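Looking After a Hand-Held Gripper: What Works at My Kitchen Table

Posted Apr 16, 2019 in Workshop Tips

I've been meaning to write this up for ages, mostly so I can stop typing the same email over and over. If you have one of those hand-held grippers (the kind you carry around the house and squeeze, with two jaws and a pad on each) you'll know it doesn't need a lot of care. But it does need some, and it needs it more often than I used to give it!

Mine gets used for ordinary household stuff. Picking up, sorting, clearing, putting things in tubs. Ordinary household stuff is greasy and crumby and full of hair, so most of my tips are really cleaning tips with a screwdriver thrown in.

What I keep in the box

A shoebox lid would do, but I use an old cookie tin. In it:

a small screwdriver that really fits the screw heads (try it before you need it)
an old toothbrush, soft
cotton swabs
dish soap in a travel bottle
a lint-free cloth, or a worn-out T-shirt cut up
low-strength threadlocker
a paint pen for marking screws
a steel ruler
spare pads, one pair at least

The paint pen was Rhun Cadwaladr's idea and I use it more than anything else in there. Once a screw is snug, draw a thin line across the head and onto the body. Next time you pick the thing up, one look tells you if it has turned. Saves a lot of fiddling with screws that were fine to begin with.

Pads first

Everything depends on the pads. If they're dirty they slip, and when they slip you squeeze harder, and when you squeeze harder you wear out the linkage. So start there.

Ridged pads pick up dirt in the grooves. Wiping across the ridges just packs it in tighter – brush along them instead, with the toothbrush and a drop of dish soap in warm water. Then a clean damp cloth, then let them air dry completely before you close the jaws. I leave mine open overnight. I tried a hair dryer once to speed things up and one corner of the pad lifted, so I don't do that anymore.

Skip anything oily. Skip the shiny stuff people put on car dashboards. Jarlath Scanlon swears by rubbing alcohol, and it's fine on his, but my first set went hard and a bit chalky after a summer of it, and I went back to soap. Try it on an old pad if you're curious.

When do you replace them? I go by feel. Drag a fingernail across the ridges, and if it skates over instead of catching, they're done. Change both together, even if only one looks bad. A new pad against an old one means the grip pulls to one side, and you'll spend an afternoon chasing an alignment problem you don't have (ask me how I know).

Screws and the body

Work on a towel. Small screws bounce on a hard floor and they go under the stove, always.

Snug them a little at a time, going back and forth between the left side and the right, the way you'd do a car wheel. If you tighten one all the way first the mechanism can sit crooked and you'll feel it bind halfway through the squeeze. When you've finished, open and close it slowly ten times or so with your eyes shut. You're feeling for a catch. If there is one, back everything off a quarter turn and go again.

Threadlocker: the tiniest dot, and keep it off plastic. Joar Lindholm pointed out to me that some kinds can make plastic crack, and he has a split bracket to prove it. I only use it where metal goes into metal, and in the plastic parts I just check the paint lines more often.

Cutouts in the body are handy for keeping the weight down, but they're also where the crumbs go. Cotton swab, twisted as you pull it out. For hair wrapped around a pivot, snip it with nail scissors and tease it out with tweezers. Don't pull from the end, it only winds in deeper.

Checking the jaws are even

Close the jaws on a strip of paper and tug. Do it at the tip of the pads, then the middle, then down near the base. The tug should feel the same in all of them. If the tip lets go early, the pads are toeing out, and you can usually fix it by reseating one pad or slipping a thin bit of card behind it. Then measure the opening from the middle with the steel ruler, left and right. I like mine within a millimeter, and I don't fuss past that.

The real-world test

Paper strips only tell you so much. After every clean I take the gripper over to whatever needs clearing up and use it for a few minutes. My favorite test is the wrapper tub. Snack wrappers are light, slick and springy, they're all different shapes, and it doesn't matter if you drop one. If the pads are even a bit soapy, foil will tell you right away. 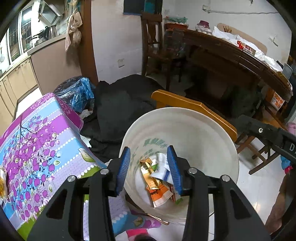

Wrapper test with the blue ridged pads, over the big white basin.

Go for the flattest piece you can find and try to lift it by one edge. Then something puffy. Then dig for a piece near the bottom. You want to be able to hold each one with a light squeeze, and if you catch yourself clenching, go back and wash the pads again. I know it's boring! It's nearly always the pads.

Try tilting your tub toward you as well. Coming in from the side puts a sideways load on the jaws that you don't get from straight above, and that's when a loose screw starts to rattle.

How often

I do a quick wipe after each session, a proper wash every week, and the full screws-and-paper business after about 100 hours of use or if it gets dropped, whichever comes first. Arwel Llewellyn does his every August whether it needs it or not, and his is still going, so maybe I'm overdoing it.

Storing it

Jaws open, pads not touching anything, out of the sun. I hang mine on a peg inside the closet door. Don't leave it under a pile of other things, as the jaws can get pushed out of line and you won't notice until the paper test.

A couple of you wrote in about squeaks. Dry graphite, a tiny puff at the pivot, well away from the pads – cover them with a sandwich bag first. If it still squeaks after that, look for a washer that's gone missing. Mine was in the cookie tin.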